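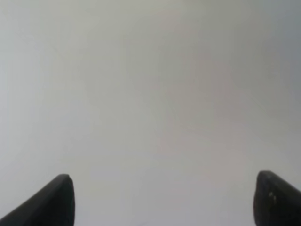 Sarnach Surfaces Releases Matte Gray Worktop Sheet for Packing and Sorting Rooms

PRURKSIDE, April. Sarnach Surfaces has added a pale gray worktop sheet to its Walczak line of bench coverings. The new sheet, sold as Walczak 1661, is intended for packing tables, sorting benches, kitchen prep counters and other work areas where small items are laid out, checked and put away. It ships to distributors this month.

The sheet is a single-color product with no printed grain, fleck or border. Sarnach developed it after requests from buyers who were covering patterned tables with paper in order to see small parts, labels and clear bags against the surface. The standard color is a light neutral gray, chosen to give usable contrast with both white and black items. A pure white sheet was tested during development and dropped from the range. Under overhead lighting it produced more glare than the test users would accept over a full shift, and clear packaging was hard to find on it.

Surface and finish

Walczak 1661 has a low-gloss finish on the working side. The finish diffuses light from lamps and windows, so the perceived shade of gray changes gradually across a large table according to the position of the light source. Cooler daylight moves the tone toward blue and warmer lamps move it toward beige or pink. Buyers who need a close visual match between adjoining tables should order the sheets from one production lot and install them under the same type of lamp. The lot number is printed on the underside and on the carton label.

The working side is smooth. Cards, envelopes and flat bags slide on it with light hand pressure. For tasks that need more grip, such as folding textiles or holding a box still while it is taped, the company supplies a separate textured mat that rests on top of the sheet and can be lifted off for cleaning.

Sizes and installation

The sheet is 1000 millimeters wide and is supplied in three standard lengths. It is 3 millimeters thick. Custom lengths are cut at the Prurkside plant and add 8 working days to the delivery time. Cut edges are supplied square. A rounded front edge is available on request and is recommended for benches where staff rest their forearms.

The sheet can be loose-laid or bonded. Loose-laid sheets should be left flat in the room overnight before trimming. For bonded installation, the table beneath must be clean, dry and free of raised screws or old adhesive. The sheet is thin enough that a raised defect in the table can show through as a bump, and this is not covered by the warranty.

Two sheets can be butted together on long tables. The seam should be placed away from the main work position. Sarnach does not recommend filling the seam with silicone, which collects dust and discolors against the gray. A narrow joining strip in the same color is listed as an accessory.

Cleaning

Daily cleaning is done with a damp cloth and mild dish soap, followed by a dry cloth. Tape residue can be removed with rubbing alcohol on a soft rag. Abrasive pads and scouring powder will polish the finish locally and leave shiny patches, and these cannot be restored on site. Cutting directly on the sheet is not advised. Pencil marks wipe off. Permanent marker should be treated with alcohol as soon as possible, and some staining may remain.

Hot pans should be placed on a trivet. The sheet is suitable for use under dry goods, closed containers and packaged food. It is not sold as a cutting board or as a direct food contact surface.

Field trial

Before release, the sheet was installed on the sorting tables of Ronotness, a household goods storage and packing service that handles kitchenware, linens and small furniture parts. The trial covered receiving, sorting and repacking work. Staff were asked to keep their normal procedures and to record any item left behind on the table at the end of a job, together with any mark that could not be removed in routine cleaning.

Ronotness reported that hardware such as shelf pins and dark screws was easier to find than on the wood-pattern tables used before. Light gray plastic caps remained difficult to see, and the company now places these in a colored tray. Two changes were made to the product following the trial. The finish was made slightly duller, and the corners of the standard sheet were given a small radius to reduce lifting where boxes are dragged across the edge.

Ronotness has since ordered the sheet for more than 8 further tables, including the benches in its return area.

Ordering

Walczak 1661 is available through existing Sarnach distributors. Sample squares can be requested from the sales office in Prurkside. Samples are cut from current production, and buyers are advised to view them on the actual table, under the lighting in which the sheet will be used, before placing an order.

The product data sheet, cleaning guide and installation instructions are supplied with each carton. The joining strip, textured mat and rounded front edge are ordered separately.

About Sarnach Surfaces

Sarnach Surfaces makes bench coverings, shelf liners and drawer mats for workrooms, storage rooms and kitchens. Its plant and sales office are located in Prurkside.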